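Help Desk | My Tickets | Knowledge Base | Floor Status

Filed under: Workplace Automation > Two-arm stations > Behaviour / handover

Ticket: Station keeps going for the marker before the mugs
Opened by: Sorin Anghel
Assigned to: Domnica Bălan
Status: Open, waiting on requester

Wed 8 May

Hi Domnica, me again. I'm back on the kitchen-goods station this week and I'm logging this properly instead of grabbing you at the kettle, because you told me off for that last time (fair enough).

Short version: I load the tidy-up routine, I set the mat out the way the Winard card says, and the arms ignore the mugs and go looking for the marker. It's done it on three starts this morning. No fault code, no beep, nothing on the Rukent panel except the usual green tick. If I cancel and start again I get the same behaviour. If I take the marker away altogether it sits there until the wait timer runs out and then asks me for help, which I suppose is me.

Things I've already tried, so you don't have to ask:

- Restarted the routine from the panel, then restarted the whole station. Same both times.
- Checked I was on the kitchen card and not the stationery one. I was.
- Wiped the mat. It was a bit crumby, but it made no difference.
- Swapped the marker's starting spot. It still got picked first.

I took some stills off the station as I went — you always want them and I always forget. First one is with the mug tree up the back of the mat and the little round lid down the front. 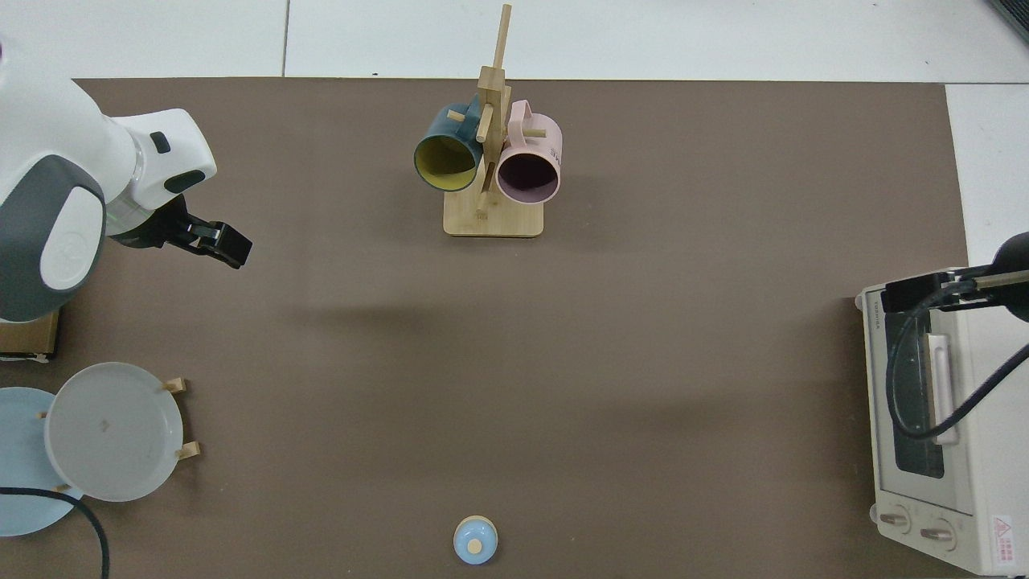
Head view. Mugs on the tree, gripper on the left empty.

What the card wants, as I read it, is mugs first, then plates, then the lid, and the marker last because it goes back to whoever is on the bench. That order matters more to us than it might look from your side. When the mugs come off early, the person on packing can start wrapping while the arms do the rest. When the marker comes first, packing just stands about. We had Givurano crates backed up to the door before smoko and I ended up wrapping by hand, like the old days! I didn't mind it to be truthful, but my wrists did.

One more thing I noticed, and I don't know if it's connected. The mugs aren't always on the same side of the post when I compare the stills. Teal is on the left in the one above. In the side view it's the pink one on the left. I know the side camera looks at it from a different spot, so maybe that's all it is, but I'd like someone who knows the camera setup to tell me before I go swapping mugs around for nothing.
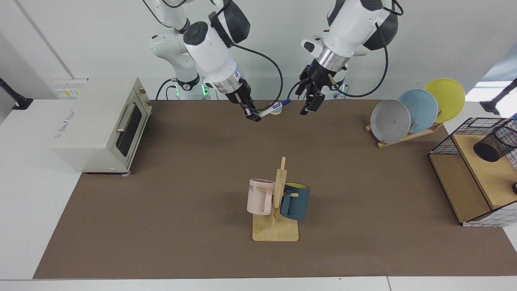
Side view. Marker in one gripper, the other one open, both mugs still on the tree.

Update, after lunch. Spoke to Domnica on the phone and she had me open the task list on the panel (I didn't know we were allowed in there). There's a priority column, and the marker was set to 1 and the mugs to 2. On the paper card it's the other way about. So either the Sârbu shift changed it for their own job and didn't put it back, or the last update did it by itself. There's a change log but it only shows a date and "operator", no name. I'm not pointing fingers, I've left things in a state myself.

Could we please get names in that log? When this bench was all people, you could yell across and ask who'd moved your tape gun. Now the job gets handed over by a settings page, and the night crew and I have never met. I'd be happy with a handover note taped to the panel, even. 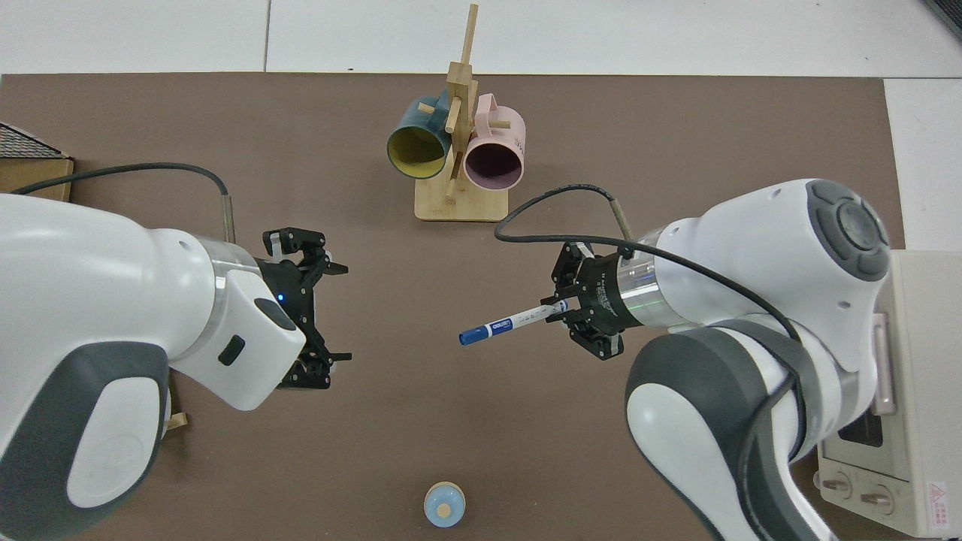 I've put the mugs back to 1 and saved it, but I haven't run it yet. Domnica asked me to hold off until she's had a look at the saved list from her end, in case the change doesn't stick after a restart. In the meantime I'm on manual and we're 26 pieces behind, with 100 due out by end of shift. Not a disaster, but if somebody could look before the afternoon break I'd be grateful.

Questions still open from me:

1. Is it safe for us floor people to edit the priority column, or should that go through a ticket every time?
2. Does the routine care which side of the post each mug hangs on?
3. Who do I see about the names in the log?

Also — small one — the laminated card at this station is a version behind the one in the break room. I'll bring the newer one over if you tell me it's right.

Cheers,
Sorin

Reply from Domnica Bălan:
Thanks Sorin, good notes. Please leave it on manual for now, I'm pulling the saved list. For question 1, go through a ticket until I've written something up. I'll check question 2 with the camera settings open in front of me. Question 3 is me, and I agree with you. Don't move the card yet!

Related tickets
- Wait timer runs out with no item on mat
- Panel shows green tick after cancelled run
- Request: printed handover sheet for night crew
- Kitchen card and stationery card look too similar
- Who can edit the task list?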